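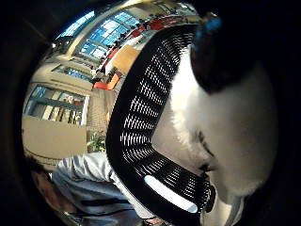 网面椅背，近看

Wururetti 第167关，请问是不是一定要用道具？

楼主 慢慢学消除
发表于 2019-01-14

各位好。中文不是我的母语，我写得比较慢，如果有的词用错了，请大家指出来，我会改正。

我玩 Wururetti 已经有一段时间，现在停在第167关。这一关在 Ait Ali 地图里面，就是背景有土黄色城墙和水井的那张地图。目标是把4个水罐送到最下面一行。水罐不能被炸掉，只能等它下面的瓷砖消失，然后它自己落下来。

我的问题是这样的。左边两个水罐比较容易，我每次都可以送到。右边两个水罐下面有锁链砖，锁链要消两次才开，而锁链旁边又有藤蔓，藤蔓每一步会长一格。我先处理藤蔓，步数就不够；我先处理锁链，藤蔓就长到中间来，把中间的路也关上了。

我看了一个以前的攻略，作者说这一关有58步，他还剩下几步。可是我打开关卡，上面写的是55步。我反复看了，没有看错。所以我想问两件事：

第一，步数是不是改过？还是不同的手机得到不同的步数？
第二，不用锤子和彩虹球，这一关现在还可以过吗？

我的锤子还有几个，但是我不愿意用。我的习惯是每一关都先不用道具，这样过了以后心里比较舒服。谢谢大家。

橘子味砖头
回复楼主

步数改过，12月那次更新以后改的。更新说明里只写了“优化部分关卡体验”，一个字没提减步数。我就是更新前卡在这关，更新后打开一看，人都傻了，本来就不够，还少了三步。

能不能不用道具过？能，我过了，但是要看开局。右上角如果没有两块蓝的挨着，直接退出重开，别浪费时间。

井边打盹
回复橘子味砖头

退出重开要扣一颗心的吧？我记得以前在走第一步之前退出是不扣的，现在扣不扣？

橘子味砖头
回复井边打盹

没走第一步就不扣。走了就扣。我刚又去试了一下，没变。

藤蔓克星
回复楼主

楼主的思路有点问题，我说直一点你别介意。藤蔓你不用“处理”它，你只要每一步都让它少一格就行。这游戏的规则是：这一步里只要消掉了任何一格藤蔓，这一步藤蔓就不长。所以你根本不需要清光，你在右边打锁链的时候，挑那种能顺带碰到一格藤蔓的位置打，它就一直停在那儿。

很多人一看到藤蔓就急着清光，清光当然好，可是太贵了。

慢慢学消除（楼主）
回复藤蔓克星

我完全不介意，请您一直说得这样直。

我以前不知道这条规则。游戏里的教学只说“藤蔓会生长”，没有说“消掉一格它就停一步”。我刚才按您说的试了两次。第一次我理解错了，我以为要用特殊砖去消才算，所以浪费了一个横排火箭。第二次我只用普通的三消，藤蔓真的没有长。

结果还是没有过，但是这次三个水罐到了底，最后一个差两格。这是我最好的一次。

另外我想请教一个词。大家说的“开局”，是指刚进去时候的排列，对吗？还是指前面几步的走法？

藤蔓克星
回复慢慢学消除

两个意思都有，看上下文。砖头兄说的是刚进去时候的排列。

不氪也快乐
回复楼主

我来唱个反调。刷开局这种玩法我觉得没意思，跟抽签有什么区别。你进去看一眼，不好，退，再看一眼，不好，退，一个晚上就干这个了。我宁可用一个锤子。锤子又不是拿来供着的，登录七天就送一个。

具体用法：锤子砸右边第二列那块双层锁链，别砸最上面的，砸中间那块。砸完右边的罐子能直接掉三格，后面就很宽裕了。

橘子味砖头
回复不氪也快乐

人家楼主说得很清楚，不想用道具。

不氪也快乐
回复橘子味砖头

他也问了“是不是一定要用”。我的回答是不一定，但是用了省事。这也算回答吧。

深夜三连消
回复楼主

补充一下步数的问题。不是所有人都是55。我和我妹一起玩，她手机比较旧，一直没更新，还是58。我更新了，就是55。所以攻略没写错，是写得早。

另外我个人觉得 Sendow 这样改很不地道。你要加难度，你在后面的新关加，去动老关算怎么回事？卡在老关的人正好就是最不擅长的那批人，你还去抽人家三步。

瓷砖收藏家
回复深夜三连消

我倒觉得没那么严重。同一次更新里火箭的合成也改了，以前火箭和炸弹合在一起只炸一个小十字，现在是三排三列。步数少三步，合成厉害了一截，算下来其实更容易。我更新后把 Ait Ali 整张图重刷了一遍三星，比第一次顺多了。

深夜三连消
回复瓷砖收藏家

你会合火箭炸弹当然觉得容易。新手哪里合得出来，三消能看见就不错了。再说你重刷的时候手也熟了，这不好比。

瓷砖收藏家
回复深夜三连消

手熟这个我承认。但合成变强是事实，你不能只看步数那一栏。

井边打盹
回复楼主

歪个楼，有没有人玩过他们家的另一个 Justley？听说没有藤蔓，也没有倒计时，是慢慢拼的那种。Wururetti 我快玩不动了，想换一个养养老。

窗台上的薄荷
回复井边打盹

玩过，Justley 是转方块的，和消除不太一样。画面好看，音乐也好听，就是广告多，每过两关就来一个，而且那个叉特别小，我十次有六次点进去。要是受得了广告可以玩玩。离线也能开，离线就没有广告，你懂的。

井边打盹
回复窗台上的薄荷

懂了，多谢！今晚坐车就试试。

慢慢学消除（楼主）
更新

我昨天晚上和今天早上又打了很多次，现在把我的记录写下来，可能对卡在同一关的人有用。我按照顺序写。 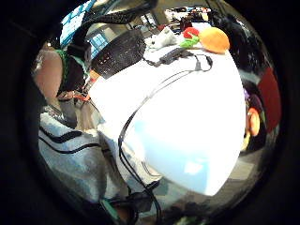
黑色细线，还有上面带网孔的黑色圆筒

开始的时候，我不看左边。以前我先送左边两个水罐，因为容易，心里高兴。但是左边的水罐落下来以后，上面补下来的新砖会打乱中间，中间乱了，去右边就没有好的路。现在我让左边等着。

前面十步，我只在右边下面活动。消除要在下面做，这样上面落下来的砖多，有时候自己会连上。藤蔓每一步碰一格，如果这一步真的碰不到，我就在藤蔓最短的那一边走，因为它长在那里危害小。

中间的十几步，打双层锁链。我同意“不氪也快乐”朋友的判断，要先打中间那块，不要先打最上面那块。我没有用锤子，我用竖的火箭打的，效果是一样的，只是需要等火箭。

最后再回左边。左边两个水罐需要的步数不多，我每次记下来，最慢的一次用了十四步。所以剩下十四步的时候，不管右边怎么样，我都要回左边，否则一定来不及。

到现在为止我还没有过关，但是有两次都是只剩最后一个水罐，差一格。我觉得方向是对的。

关于 Sendow 改步数这件事，我想说一点自己的看法。我不反对改，可是我希望说明里写清楚。我花了三个晚上怀疑自己的眼睛，还怀疑自己没有读懂中文的攻略。如果写一句“第167关步数有调整”，我就不会这样想了。

藤蔓克星
回复慢慢学消除

写得很细，收藏了。有一点不同意见：“剩十四步就回左边”太死了。左边有时候会自己掉，你右边打出连锁的时候，左边经常跟着动一下。我一般是看左边罐子还差几格，差五格以内就再拖一拖。

慢慢学消除（楼主）
回复藤蔓克星

您说得有道理。我把“十四步”当作一个提醒，差五格以内的情况我下次注意看。我是比较小心的人，容易把规则定得太死。

不氪也快乐
回复慢慢学消除

差一格你还不砸锤子……我看得手都痒。

慢慢学消除（楼主）
回复不氪也快乐

我的手也很痒。我已经把手指放在锤子上面，然后又拿开了。

橘子味砖头
回复慢慢学消除

差一格的时候看一下最底下那行有没有能横着换的。水罐左右也能移，很多人忘了。它不能被炸，但是可以跟旁边的砖换位置，只要换完能形成三消就行。旁边那列要是短，你把它换过去，直接就到底了。

深夜三连消
回复橘子味砖头

？？？水罐能换？我玩到现在不知道

橘子味砖头
回复深夜三连消

能换。你试试，要换完那边能消才行，不能消它会弹回来。

瓷砖收藏家
回复橘子味砖头

确认能换。不过带绳子的那种罐子换不了，后面的图才有，别搞混。

慢慢学消除（楼主）
更新

过了！

没有用道具，还剩一步。最后一个水罐就是横着换过去的，换过去以后它落到底，我当时在厨房里叫了一声，家里人以为我烫到了手。

开局我没有刷，第一次进去右上角没有蓝的，我也继续打了。所以我想，没有两块蓝的也可以过，当然可能我这次运气好。

谢谢藤蔓克星，谢谢橘子味砖头，也谢谢不氪也快乐，虽然我没有听您的锤子建议，但是听了您的锁链建议。

现在我到了下一关，里面有一种会走路的乌龟，我还不知道它是帮我的还是害我的。

不氪也快乐
回复慢慢学消除

恭喜恭喜。乌龟是害你的，它走过的格子会变成石头。锤子留着砸乌龟吧。

藤蔓克星
回复不氪也快乐

乌龟不用砸，把它堵在角上就行了。楼主你另开一帖吧，这帖标题是167，别人搜不到乌龟。

慢慢学消除（楼主）
回复藤蔓克星

好的，我先自己打几次，打不过再开新帖。“堵在角上”我明白意思，就是不给它路走。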